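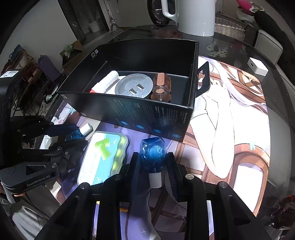
Progress report, Noltville small items sorting, November
To: Orestis Dimitriou
From: Mareike Strobel

The tabletop stage is well under way, and I'm really pleased with how it's going! Your grant of 1000 has covered the open boxes with carrying handles, and 68 households have signed up so far - more than I dared hope for when we started.

People bring the odds and ends that pile up in every drawer: screwdrivers, glue sticks, USB chargers, earplugs still in their case, little glass bottles. Each thing gets picked up, talked over and given a place. Open-top boxes work much better for this than the lidded ones we tried first, and people like being able to carry the whole lot back to the shelf by the handle.

We have logged 2873 items to date. Small bottles are still slow going (they roll!), so I'd like to try dividers from Kuhlmann next. Seven households have offered to test them at home. I'll send you the price as soon as I have it.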